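4.2 Teleoperation kit

We assessed the Bivine kit, sold by Hernidow as a bench cell with a two-fingered gripper, a wrist camera and a hand-held controller arm. Assembly followed the supplier's manual and the default settings were kept.

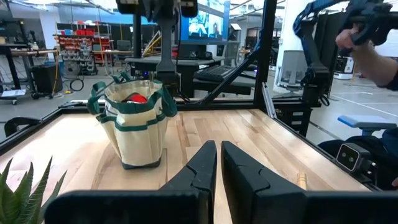 Figure 5. Bench cell during teleoperation, wrist camera view, with a canvas tool bag on the wooden tabletop.

Operators recorded 184 episodes in April, of which 117 met the labelling criteria in Farías. Most rejected episodes involved soft items, where the fingers closed on fabric folds. Colour balance was set once and left alone.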